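Plania Laundry Line: Work at the Machine
Photo gallery by Leonie Baxter
Aug 19, 2023

Plania began automating its small-load laundry work at Grasdale in June. The cell has a front-loading washer, a basket and a two-armed unit programmed by Mwangi Swai. It is assigned one job, moving garments between basket and drum, which staff had logged as the leading source of back and shoulder complaints. Sorting, stain treatment and folding remain manual. 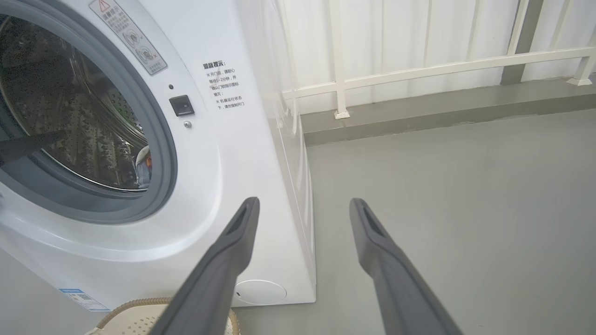

Vol. 2, p. 70

Door closed, load in the drum. The notice on the front panel asks the user to wait one to two minutes and check that the lock indicator is off before opening. Operators used to stand through that interval. They now spend it at the sorting bench.

Door handling took the most programming time. Swai recorded 661 door cycles before the site accepted the routine for unattended shifts. 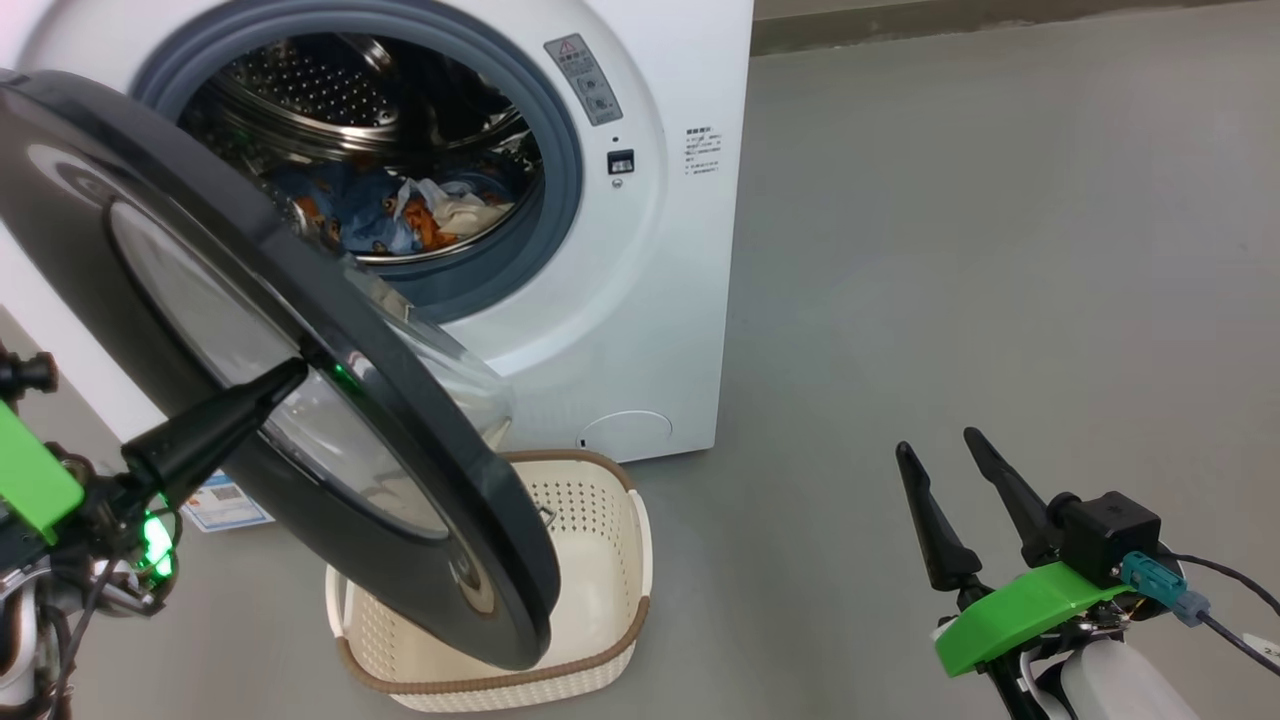
Soledad Haddad supervises the floor and has rewritten the job sheet twice. The position formerly called loader is now cell attendant, one pay grade higher, with responsibility for fault recovery and the daily inspection. Two loaders retrained; a third moved to dispatch.

Clearing the drum is graded by item. A garment left behind is recorded as a fault, and the attendant finishes the load by hand.
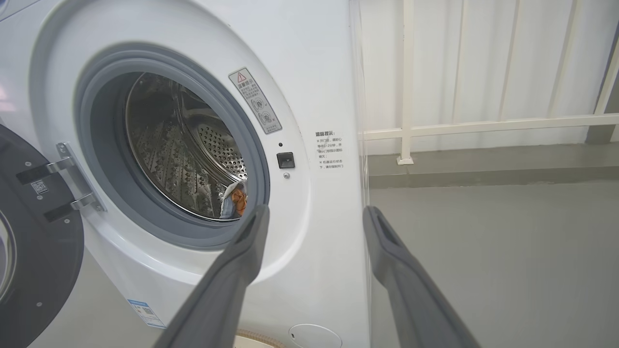 Gripper fingers at the drum opening, one item at the lower edge of the gasket.

Leszek Malinowski, attendant on the early shift, keeps the fault log. His entries run to 754 lines, most of them concerning light fabrics that fold under the fingers. He has asked for a second basket position, to the right of the washer.

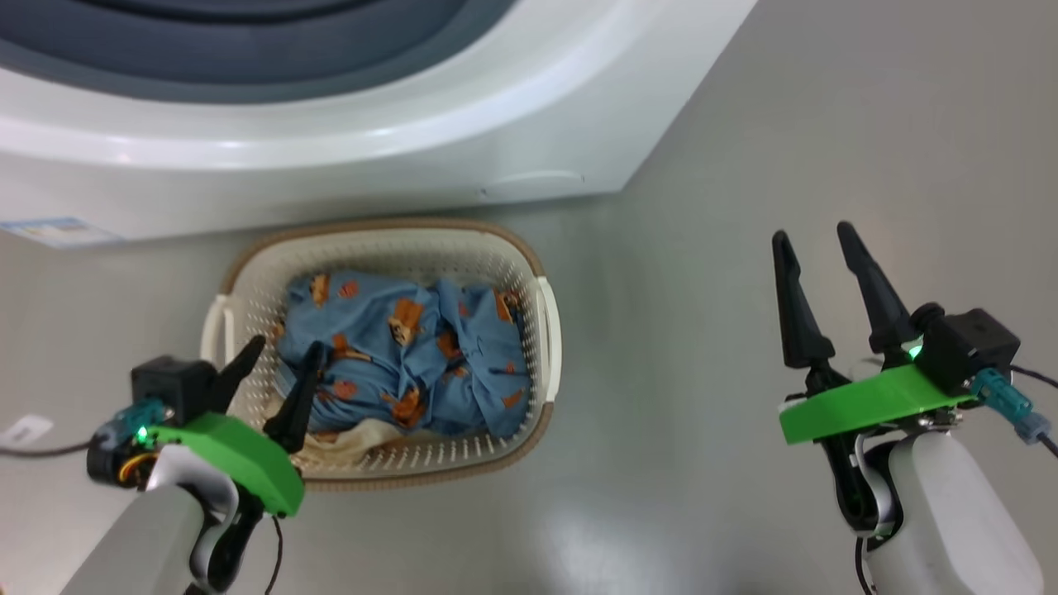 Basket height is still under discussion. A raised stand would suit the attendants, who do the final check by hand, but it would mean reprogramming every reach to floor level. Haddad's preference is to trial the stand on one shift and compare the logs.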